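Head-camera recording, bottled water task: session checklist with comments
Site: Ludimex store, water bay
Completed by: Sioned Samuel
Checked by: Ji-hoon Cha
Date: July 8, 2022

Before recording
1. Head strap tight, lens clean. OK
2. Both hands in view when reaching at shelf height. OK. Tilt reset after the first take.
3. Shelf stable under a firm push. OK
4. Aisle floor dry and clear. OK. Keep shoppers out of the reach zone. Stop the take if anyone steps in.
5. Storage free for 2000 clips. OK
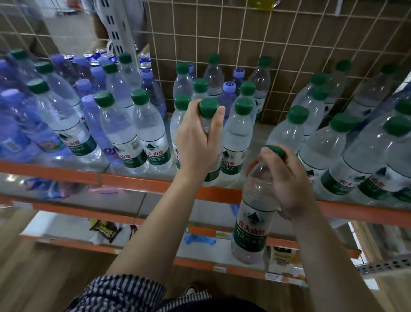

During recording
6. One bottle per hand, no more. OK
7. Grip type logged for each lift (neck, cap or body). PARTIAL. Vilja found 63 clips with no grip label. She will fill them in from the video before the Wynne comparison is run again.
8. Mixed brands left mixed. OK. The March set had one brand only, and the grasp predictor trained on it did poorly on tinted bottles. Please do not tidy the rows between takes.
9. Leaning bottles handled slowly. OK. If a neighbor starts to tip, let it settle before going on.

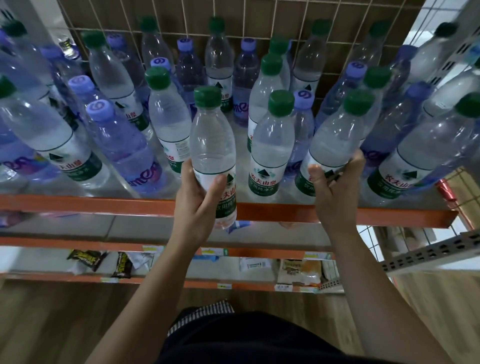 Item 7: left hand on the body of a clear bottle, right hand against another in the front row.

After recording
10. Stock returned, nothing leaking. OK
11. Clip count matches log. OK, 3464 for the whole set.
12. Faces of bystanders blurred before upload. OPEN. Ffion Gwynne to confirm.

Comments
Wrists were sore by the end of the second block. Shorten blocks next time. Item 12 must be closed before anything goes to Flastis.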